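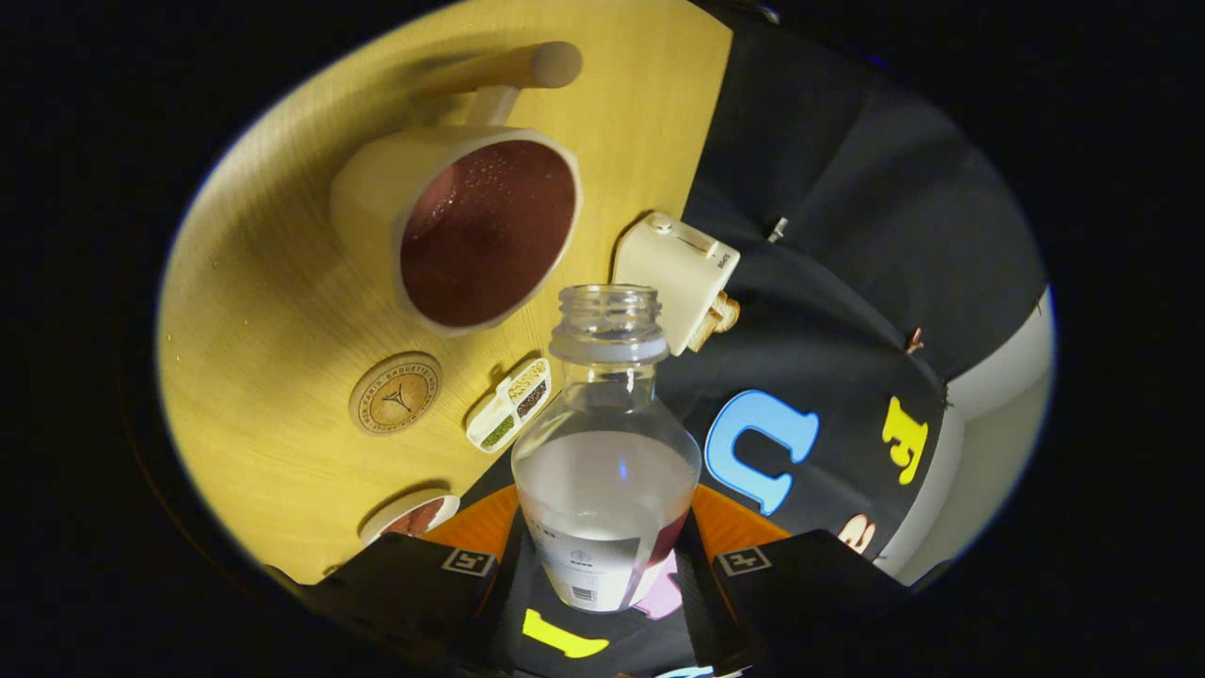

Tea table news

I've gone back to proper mugs for the new year, and I'm not sorry! A cream one, filled nearly to the brim (I never learn), with a cork-like coaster close by. Mine says PARIS BAGUETTE round the edge and I'm daft about it.

The milky bottle stays on the go too, lid off, and so does the little white tray with its green, dark brown and pale grains all in their own sections. If you've got a spare coaster, bring it to the Sorlow swap in March – we had 200 last time and I still came home with only 2.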